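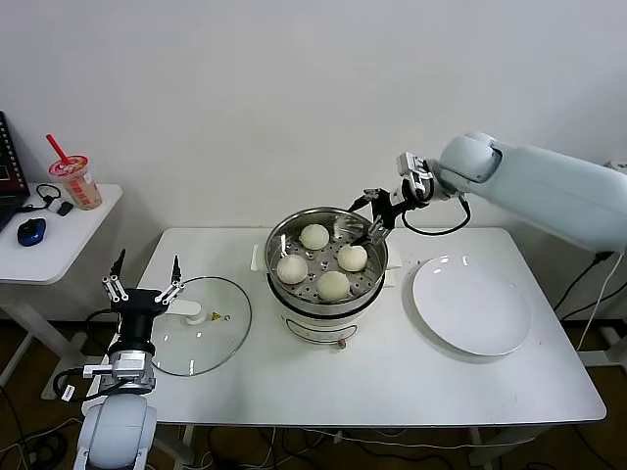

Steamed buns: where the breakfast program stands in May

Hi Umut, and hello to everyone at Istatora who reads these after him. You asked for a proper update on the bun side of the Gethin breakfast program, so I've tried to go through it in the order of your grant letter, though I wander a bit toward the end (sorry in advance, I'm writing this at 7 in the evening with flour still on my sleeves).

The recipe

We have one! When I last wrote I was still going back and forth between the dough with milk and the dough with water, and I kept changing my mind every week. We've settled on the milk dough. It's softer, it keeps its round shape better, and the kids who tried both kinds liked it more by a mile. The water dough went a little chewy once it cooled, and since a lot of our families eat on the walk to school, that mattered more than I expected.

It took 13 test batches to get here, which is more than I put in the plan. A few of those were my own fault. I bought the wrong flour twice (bread flour, don't ask) and one batch sat out far too long while I was on the phone with the school. The plain bun is finished, and I don't want to touch it again. The sweet bean one is close. The vegetable one leaks, and I'd like another month on it if that's all right with you.

Equipment

We bought the electric steamer pot out of the first payment, and I'm really happy with it. Four buns sit in the tray with room between them, and that's how I want it, since they puff up and stick together if you crowd them. Two handles on the sides, a clear lid so you can peek without letting the steam out, one little knob on the front, done. I looked at a much bigger stacking model and I'm glad I didn't go for it. We'd have spent half the equipment money on one thing and then had nowhere to store it.

The catch is speed. Four at a time is fine for testing and for the small group, but it's slow once the whole room is hungry. I've been starting the first round at 6 and holding the finished buns under a towel, and they stay nice for a while, then the tops start to wrinkle. A second pot of the same size would fix most of this. I've put it in the request below.

We also picked up plain white plates, nothing fancy. The plate lives to the right of the pot and the lid goes down on the left, and everyone who helps has to learn that on their first morning. It sounds fussy, I know! But there was a week when the lid kept getting put down wherever, and we were forever reaching around it with hot buns in the tongs.

The room

The Minden room has worked out well. The table is a good height for me and wipes clean in no time. Having it up against the wall means people only come at it from one side, so there's less bumping of elbows. I'd still like a shelf for the flour and the yeast, which I'm carrying in and out every time in a tote bag that's about to give up on me.

Who we're feeding

We had 21 kids signed up when the spring session opened and we're at 41 now. Most of the new ones came through older brothers and sisters, and a few came because their parents smelled the buns from the hallway and stuck their heads in. I haven't turned anyone away, but I did stop putting up flyers. I'd rather be sure of two buns each for the families we have before I go looking for more.

Money

Ingredients are coming in under what I budgeted, mostly because Tusum let us have the flour at their bulk price. Equipment is right on the line. I went over on paper liners, which I had down as a tiny expense and then used for every single test batch. I moved a little from the printing budget to cover them, and the receipts are in the folder I sent Umut.

What I'd like to ask for

A second steamer pot, same model as the first so the trays can be swapped. A wall shelf for the Minden room. One more month on the vegetable filling. And if there's anything left in the training line, I'd love to pay for a morning with someone who folds filled buns for a living, because my pleats are holding up fine on some and popping open on others and I can't work out why.

Next steps

The sweet bean bun goes to the small group first, then to everybody if they like it. I'm also writing the plain recipe out as a one-page sheet families can take home, with stovetop directions for anyone without an electric steamer. Umut, if you want to come by, 7:30 is a good time, and please come hungry.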